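4. Hanging the first strip of Dhanial wallpaper

1. Switch off the power to the wall sockets and remove the covers.

2. Draw a plumb line 30 mm from the corner. Do not trust the corner itself - it is seldom straight.

3. Apply paste to the wall, then set the strip along the line. 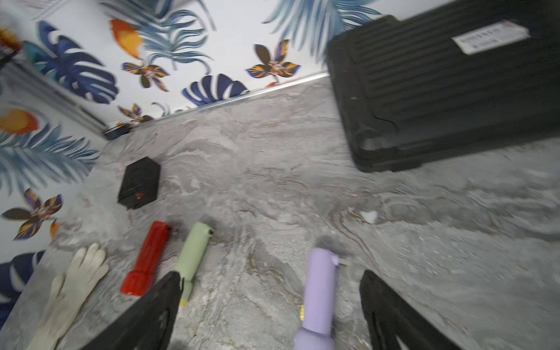

Fig. 6. Leaf pattern with metal trim at the floor.

4. Smooth from the center to the edges and cut the extra paper with a new blade.

Caution: Keep paste off metal trim. Wipe drops at once with a damp sponge.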